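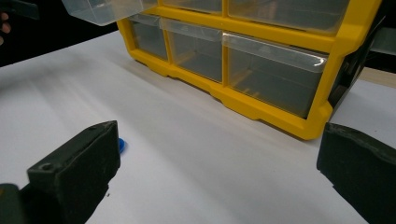

October, late, with tea going cold beside me because I keep stopping to think about drawers.

I spent the whole day with the hand-held gripper again, and my wrist knows it. Sơn Đoàn came over from the Pace side of the building around lunch and stayed until it got dark, bless him, and between us we got through 200 demonstrations on the little yellow organizer before we gave up and went looking for soup. That brings the drawer set to 709. The folks at Nolosov would like 1547 before they train anything serious on it, so I suppose I know what I'll be doing until the leaves are all down!

I had thought drawers would be the easy part. You pinch the lip, you pull, you stop, you push it home again – a toddler could do it, and most toddlers will do it all afternoon if you let them. But when you only have two stiff fingers and you're trying to move the way you'd want a machine to move, everything about it gets strange. The big drawers want a slow, level pull. If I let my hand drop even a little the front tips down, and then I have to decide whether to fix it or start over. 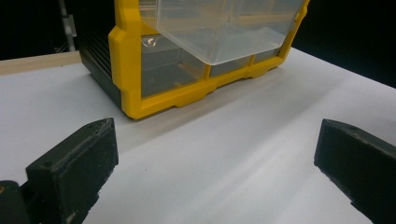 Sơn says to keep the ones where I fix it. He thinks an arm that has only ever seen perfect pulls will have no idea what to do the first time one goes crooked, and I've come around to his way of seeing it, partly (I admit) as it means fewer do-overs for me. He's much smoother than I am, though. I found myself watching his elbow instead of the drawer, the way I used to watch my aunt roll out dough in Fandville, hoping some of it would rub off.

The clear plastic worries me a bit. I can hardly find the edges myself under that bright light, and I have two good eyes and a lifetime of opening things. I wrote to Plundley to ask if they ever had trouble with see-through parts. No answer yet.

Tomorrow we start on the small drawers along the bottom. I need to remember to bring the wrist brace and to return Sơn's soup money.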